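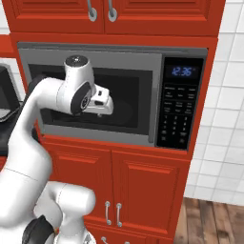 Posted February by Moushumi Matubbar
14 comments

Staff kitchen check, Gokholm building, level 3

Start 7.15 am, before the breakfast crowd.

1. Fridge temperature. Pass. Both under 4 degrees. Door seal on the left one is splitting at the bottom corner, so order a replacement from Diekmann.

2. Microwave. Pass. Turntable sits properly, door latches, no scorch marks. Tag is current. Please cover your soup.

3. Dishwasher. Fail. Filter full of rice again. Cleaned it and ran it empty, still draining slowly. Job 839 logged.

4. Hot water tap. Pass with comment. Reads 65 at the spout. Warning sticker has peeled off and needs redoing.

5. Fire blanket and extinguisher. Pass. Blanket pull tabs clear. Someone had hung tea towels over the extinguisher. Moved them.

6. Power boards. Fail. One under the bench with the kettle and the sandwich press both plugged in. Removed. Use the wall outlets.

7. Floor. Pass. Mat by the sink is curling, tape it down or bin it.

8. First aid kit. Fail. No burn gel, two bandaids left. The Wisar kit costs less to refill than the old one.

9. Bins. Pass. Organics bin has no liner.

Budget left for repairs is $400. Dishwasher comes first, then the seal.

Comments

Cuketti desk: The rice is ours, sorry. Will scrape plates.

Level 2: Can we get the sticker too? Our tap is the same model.

Shared 3 times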